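Brukasard: two people wanted for block sorting, June

We've all read postings that promise a "dynamic environment" and turn out to be putting small things into trays. So: you'd be putting small things into trays. Blocks, mostly, sorted by color into divided trays, and pouches packed at the end of the day.

Shifts are 4 hours, 5 days a week. You can sit or stand. Anyone who claims to find this thrilling in week three will be met with some doubt by Karlijn Van den Broek, who runs the room and has done the job herself.

We don't need a résumé full of "passion for organization" — everybody writes that. Tell us about one dull task you did carefully and how you kept at it.
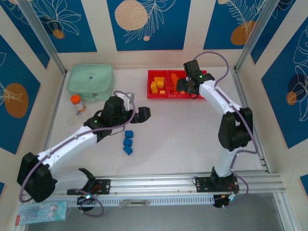
Blue blocks on the table, yellow-orange ones in the red tray.

No degree needed. Good color vision is, and we'll check. Training takes 2 days, paid, and you may walk away after it with no hard feelings.

Write to Waqas Pirzada at the Brukasard front desk. Please skip the cover letter template.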